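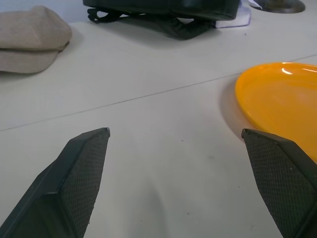
Sultance, table clearing, bench notes
February, started 14:10
Written up by D. Yordanov. Comments from Gunārs and Radka added where marked.

Purpose of the session: mixed tables. Up to now the arm has been clearing tables with only crockery on them. At Plendlow the staff canteen tables carry crockery and people's own things together, and the arm has to lift the first and leave the second alone. Work today was on the long bench with the pale top, wrist camera and the textured pads.

Setup

Pads: diamond pattern, same pair as last session. Cleaned before start. I did not change the clamp pressure.

Bench lighting left as it was. Gunārs wanted the side lamp off to kill the glare on the plastic plates. I left it on, the canteen windows at Plendlow face the serving line and we will have worse than that. Glare remains the main cause of bad rim fits on the glossy ware. The fit takes a streak of reflected light for the edge and puts the grasp point inside the rim, and the fingers then close on the flat of the plate and slide.

The seam between the two bench panels is still being picked up as an edge. It is thin and dark and it crosses at a shallow angle, so depending on where the wrist stops it can pass close behind a plate. Filter on long straight edges is in place but the threshold is too high. Lowered it. Plendlow tables are butted together in the same way, so there is no point moving to the one-piece bench to avoid the problem.

Object classes for this session: plates and bowls (take), bags, hats, paper, anything soft (leave), unknown (leave and flag). Radka's rule from the site visit is that unknown goes with leave in every case. I had it as "approach and look again", which costs an extra move over someone's belongings. Changed to hers.

Runs

Run A. Plate on its own, three positions. Clean. Not much to record. Approach from the near side, fingers fully open, wrist rolled until the rim lies between the pads. The lift is at the rim only, and a plate held that way droops if there is food left on it. We have no leftover food on the bench and need to do this properly with weighted plates. Added to list.

Run B. Plate with a soft item close by. Item left alone each time. The planner now takes the clearance from the outline of the soft item plus a margin, and the margin is generous enough that the arm sometimes gives up on a plate it could have reached. Acceptable. A plate left behind is a small job for whoever is on the floor.

Run C. Plate with a bag close by, straps loose on the table. This is the difficult one. The body of a bag is segmented well. Straps are not: dark, thin, flat to the surface, and the segmentation drops them whenever they pass into shadow. The margin is taken from the bag body, so a strap running out beyond it has no protection at all. Stopped the arm by hand once when the left finger came down over a strap loop. No contact. Logged as a stop.

Run D. Same as C with the strap class forced on. Too many false straps. It found one along the seam and refused every plate on the far side of it. Reverted.

Run E. Paper under a bag. Paper partly covered is labelled unknown about as often as paper. Both go to leave, so the behaviour is correct and I have not spent time on it.

Total of 106 attempts over the five runs, of which 2 were stopped by hand. The other stop was in Run A and was mine, I thought the cable had caught on the bench edge. It had not. I would sooner report it as a stop than take it out.

Note on speed. The arm is slower than a person at every part of this and will be for the foreseeable future. Nikola asked me for a figure to send to Bultbridge and I have asked him to hold off. A per-table time from this bench says nothing about a shift. What matters on site is whether the tables are clear at the second sitting, and that depends on how the floor staff and the arm divide the room.

Site matters (from Radka's visit, written down here so it is in one place)

The clearing is done at present by the same people who serve. When the line closes they come out from behind the counter and do the floor. The plan as sold by Bultbridge has the arm on a trolley doing the floor while they stay on the dishwasher. Radka spent a full lunch with them and reports that this will not work as drawn, for several reasons I will set down.

The floor round is when they find out what did not get eaten. Stavros Petkov, the canteen supervisor, changes the next day's quantities on what comes back on the plates. If all plates arrive at the hatch in a stack, that information is gone. He asked whether the arm could record it. In principle the wrist camera sees every plate before the grasp, so a full / part / empty label is possible. It is not in the contract and we have never tested it. I have told Nikola it is worth raising because it is the one thing the canteen asked for.

It is also when belongings get picked up. Coats, caps, bags, glasses. At present whoever finds the item takes it to the counter. With the arm on the floor and set to leave everything soft, the items will stay on the tables until someone walks round. So there is still a walk round, with less in it. Stavros's view is that a walk round with nothing to carry will be the first thing dropped when they are short of staff, and then the left items go missing. He is probably right. Options: the arm flags a left item to the counter screen with the table number, or the walk round is written into the shift sheet as a job with a name against it. Radka favours the second. I would do both, the flag is cheap as the label already exists.

Dishwasher position. Two people on the hatch for a whole shift is hot and wet work and at present they rotate out of it by going on the floor. If the arm takes the floor, the rotation goes. This was brought up by the staff themselves and is nowhere in the Bultbridge document. I do not see it as something we can solve from the bench but it affects the acceptance of the whole thing, and we should say so in our section of the report and leave it in when they ask for it to be shortened.

Hours. Radka was asked directly whether hours would be cut. She said she did not know, and that it was not our decision. I have asked Nikola to get an answer from Bultbridge in writing before the trial starts. We should not be standing in that room with a machine and no answer.

GT comment: agree on all of the above except the food waste label. If we put a camera log of plates in, people will ask if we are logging who left what. Seats are more or less fixed by department in there. Needs to be a count per sitting with no table number attached, and no images kept.

DY: agreed. Count only.

RB comment: two of the kitchen staff have offered to come to the bench and lay the tables for us. I would take them up on it. We lay them too tidily. Bags go on the seat or half on the table, and people push plates away towards the middle with a cap or a phone on top of the folded paper. I have rough sketches from the visit and can bring them.

DY: yes please. Before the next bag session if possible.

Hardware notes

Pad wear: nothing I would call wear on the textured faces. Tips pick up small scuffs from touching the bench on low approaches. Harmless on this surface. On the Plendlow tables it would leave marks in time, so the lowest approach height goes up by 3 mm. This loses some of the thin rims. Try a softer tip cap later, Gunārs has some material left over from the Pangilinan job.

Bench top: small specks on it were being returned as crumbs by the residue check. Wiped the middle, reran the check, fewer. The residue check is not used for anything yet.

Wrist camera: fingers occupy the lower corners at full opening, and the near finger hides the bottom of the plate on an approach from the left. Known. The fix is to take the rim fit one step earlier, before the finger comes across. Costs a little in accuracy at the far edge. I have coded it but not tried it.

Log storage: limit raised to 300 attempts before the old ones are overwritten. It had been overwriting the start of long sessions, which explains the gap last time.

To do

Weighted plates, part-full and full. DY
Strap handling: try a wider margin on the bag class only, before any more work on segmentation. DY
Straight edge filter, check the new threshold does not drop the edges of trays. GT
Rim fit one step earlier. DY
Left item flag to the counter screen, mock-up only. GT
Written answer on hours from Bultbridge. NV
Ask Stavros what he would do with a full / part / empty count, and at what time of day he needs it. RB
Dates for the kitchen staff to come in. RB
Rotation at the hatch: paragraph for the report, draft to Radka before it goes to Nikola. DY

Arm parked and powered down 17:40. Bench left laid for Run C, please do not clear it.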